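Work in Transition: Automation at the Perus Packing Center

Photo Gallery
Published 19/04/2023

The Perus packing center prepares gift baskets, sample sets and display goods for retail customers across the region. For most of its history, all of this work was done by hand at long tables, with each packer responsible for an order from the first item to the final check. Over the past year, the center has introduced robotic picking at part of its operation, working with the engineering firm Urkden and in consultation with employees on both shifts.

The gallery presents the work at hand. It is intended for employees, families, customers and others who have asked what the change means in daily practice. The accompanying notes were prepared by the Office of Workplace Communications, with contributions from packing staff and from Yaa Ansah, who leads the transition program.

Background

The center employs 252 people, of whom roughly 200 handle goods directly. No position was eliminated when the first robotic stations opened in October. Employees whose tables were converted were offered a place in the station operator course or a transfer within the building at the same rate of pay. Most chose the course.

The course lasts 3 weeks. It covers safe approach distances, stopping and restarting a station, basic fault reports and the teaching of new items. Participants continue to receive their regular wages while they attend, and the hours count toward seniority.

What Has Changed at the Table

Packing by hand requires a great deal of reaching, and the center's health records had long shown a pattern of shoulder and wrist complaints. Station operators now spend less of the day reaching and more of it watching, correcting and preparing. Several have reported that the work is easier on the body and harder on the attention. In response, the center shortened the time any one person spends at a station before rotating to another task.

Supervisors have also had to adjust. Output was formerly recorded for each packer. Under the agreement reached with employee representatives, station output is recorded for the line as a whole, and figures from the machines may not be used in an individual review.

Preparing New Items

Before a new item is added to the order list, it is tried out in the item laboratory, known in the building as the Baidoo Room. Light and soft goods receive particular attention, as do containers with open or uneven rims. Operators take part in these trials and may send an item back to hand packing if they judge that a station is not ready for it.

A pink toy fruit and an orange woven basket with a scalloped rim, on the white table of a trial enclosure. The gripper is open, above and to one side of the basket. 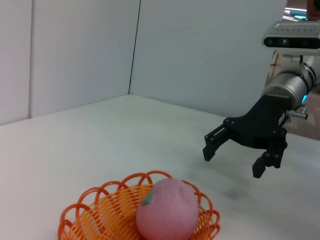
Notes from each trial are entered in Gosumari, the center's shared work log, where they can be read by any employee. The log now holds more than 2,000 entries. Many were written by former packers, whose knowledge of how goods slip, tip or catch on one another had not previously been set down in writing. Ms. Ansah has described these entries as the most useful product of the first year.

"We asked people to tell us what their hands already knew," she said. "It took some patience on both sides, and we are still asking."

Matters Still Under Discussion

Employees have raised concerns about noise near the west stations and about the reduced opportunity for conversation now that the tables stand farther apart. A revised floor plan is under review. The center is also considering whether the operator course should be open to seasonal staff, who at present work only in hand packing and shipping.

Hand packing will continue for custom orders and for fragile goods. Employees who wish to remain in that area may say so on the annual preference form, available from any shift supervisor.

Visits to the Baidoo Room may be arranged through the Office of Workplace Communications. Visitors are asked to wear closed shoes and to remain behind the marked line while a station is in operation.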